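Ammont Table Settings
A data card for the place-setting and linen collection

Version 1.2, last updated July 10, 2021

What this is

Ammont is a collection of short recordings and notes about small things on a table: cloths, towels, chopsticks, the holders they rest in, and the paper mats that go under all of it. We love this stuff! Setting a table looks simple until you try to write down how it is done, and then you discover that a folded towel has a top and a bottom, that a pair of chopsticks has a direction, and that people have strong feelings about both.

The collection holds 1,443 recordings, grouped into 46 layouts. A layout is a starting arrangement plus a written goal, such as "towel folded on the left, chopsticks in their holder on the right." Each recording comes with a plain text note saying what the goal was and how the table was left at the end.

What's on the table

Towels and cloths. Mostly plain colors, mostly hand towel size or smaller. Several have a hanging loop sewn into a corner, and we're very glad they do, because the loop makes it easy to tell which corner is which after a fold. The notes use "loop corner" as the reference point wherever there is one.

Chopsticks and holders. The chopsticks are kept in pairs and the notes always treat a pair as one item unless the goal says otherwise. Holders vary in shape. If you only have time for one part of the collection, try the Prarden layouts, where the holder starts on one side and a cloth on the other. They're our favorites.

Mats. Brown paper for most layouts, cloth for a few. Paper shows up the edges of things nicely and it is cheap to replace once it gets creased. We left the mats a bit off square on purpose in some layouts (real tables are like that), so please don't assume the mat edge lines up with the table edge.

How towels are described

This took more arguing than everything else put together, and we're pleased with where it ended up. A fold is written as a direction and an amount: "left to right, half" or "near to far, third." Left, right, near and far are always from the side of the table facing the viewer. A towel that has been folded but isn't square gets the word "loose" in its note. A towel with no clear fold at all is "heaped."
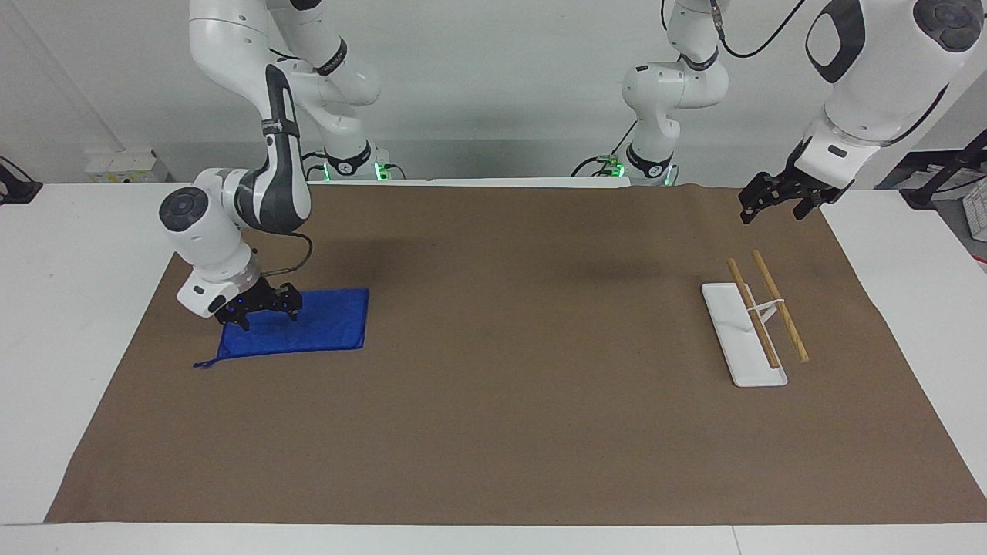 Creases are not labeled. We tried it early on, and two people looking at the same towel would come back with completely different answers, so we dropped the field and never missed it. Thickness isn't labeled either, although you can often work it out from the fold history if the note has one.

Files

notes/ has one text file per recording, named by layout and number.
layouts/ has the written goals and a list of the items used in each.
stills/ has pictures for 700 of the recordings. We are adding more as we go.
extras/ruddock/ has the older Ruddock layouts, which use the same towels but a different style of note. They're kept separate so they don't get mixed in by accident.

Everything in notes/ is plain UTF-8 with one field per line. You can open it in any text editor and read it like a shopping list, which is how we check it ourselves.

Known problems

In 263 of the notes the end state was filled in later from the stills, so it can be vague about what is under a cloth. These are marked "late" on the second line.

The words "mat" and "placemat" are both used in the Ruddock notes for the same thing. We'll fix this.

Blue towels are overrepresented. We bought a stack of them, they washed well, and they kept getting picked. If you're working on anything that depends on color, balance for it before you start.

A few notes from June call the chopstick holder a "rest." In this collection, the two words mean the same object.

Good uses

Writing or testing table-setting instructions, studying how people name folds, comparing cloth shapes before and after a step, or just getting ideas for a tidier table. One of our happiest surprises was hearing that someone had used the layout goals as practice sentences for a cooking class. Please tell us about things like that!

The collection is a poor fit for anything about food or full meals. There are no plates of food in it, and very few bowls.

Adding your own

New layouts are very welcome. Copy the file layouts/template.txt, list your items, and write the goal in one or two sentences. Then send it through the Skuvov page along with at least three notes. Odd cloths are especially wanted: waffle weave, fringed edges, anything round. We have no round cloths at all so far, and we would really like some.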